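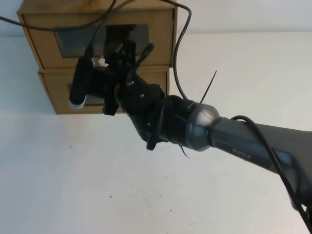 Drawer trials paused after cable snag

Work on the drawer-opening task at the Tristirville lab stopped on 12 April 2022 after a cable on the arm caught during a reach and the controller went on pushing against it. There were no injuries. The hand was not badly damaged, but the arm was out of use for the rest of the week and the Pristano demo has been moved back to June. Several of you have asked what happened, so the main points are set out below.

The task is the one described in the last issue. The arm reaches up to a small cardboard drawer unit, gets its fingers into the window cut in the front of a drawer, and pulls. We use cardboard so that a bad pull costs us a drawer and not a finger joint. By that morning the Tonus controller had run 228 attempts since its last update, and 134 of those had ended with the drawer open. Most of the misses were dull ones where the fingers slid off the lip of the window.

On the attempt that went wrong, the arm was moving towards the upper drawer with the wrist rolled further than usual. The slack in one of the cables had worked its way down towards the wrist, and a loop of it went over the joint housing. As the wrist rolled back, the loop tightened. The controller read the extra load as contact with the drawer, which is what it has been taught to expect at that point in the reach, and pressed on. The operator hit the stop when the whole unit began to shift. The log shows a little under 2 seconds between the first rise in load and the stop.

The automatic limit should have tripped before that. It didn't, and we now know why. The limit had been raised in the settings file for a stiffness test and never put back. The start-up check looked to see that a limit was set, but not what it was set to, so it passed every morning. The raised value had been in use since the stiffness test finished.

Damage was as follows. The outer sleeve of the cable was split and one conductor was broken. One finger on the hand would not close fully and has been re-tensioned. The drawer unit was bent at one corner and has been replaced. The joint itself was checked and is fine.

With the hand off for repair, the table work carried on using the two-finger gripper at low speed. This was mainly to check that the arm still went where it was told after the knock. The operator drove it to a set of points just over the table surface and compared them with the figures from the last calibration. Two points near the far side were out by more than we like, and the arm was recalibrated before anything else was run. 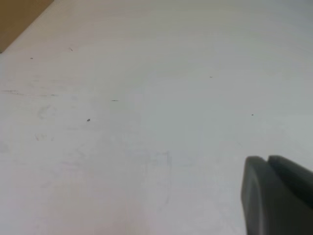
The gripper over the table, seen from the wrist camera.

The table check turned up a second, smaller matter. The Kaewmanee vision software was reporting objects on the table where there were none. It had been picking up specks and smudges on the white surface and passing some of them on as things to avoid, which made the arm take odd paths. We went back through the log of the snag to see if this explained the extra wrist roll. It may have played a part, but we can't show it either way, and the report leaves the question open. The minimum object size has been increased. Please also wipe the table down at the start of a session and don't write on it.

The following now apply to anyone using the arm:

The load limit is fixed at the lower value and can't be changed from the settings file. If you need a higher limit for a test, ask for a separate profile. It will expire at the end of the day.

The start-up check compares the limit with the agreed value and will not release the brakes if they differ.

Cables are to be looked over by hand before each session, with the wrist rolled fully both ways. Zip ties are not enough to keep slack away from the wrist. A proper cable guide is on order, and until it is fitted wrist roll is restricted in software.

The person holding the stop button does nothing else. On the day, the operator was also typing notes.

Drawer trials will start again once the guide has been fitted and the arm has completed 3000 unloaded cycles without a fault. We will restart with the lower drawer, where the reach is shorter. The full report, with the load traces, is in the shared safety folder. If you have seen a cable catch on this arm before and didn't log it, please add it now, even if you only have a rough idea of the date.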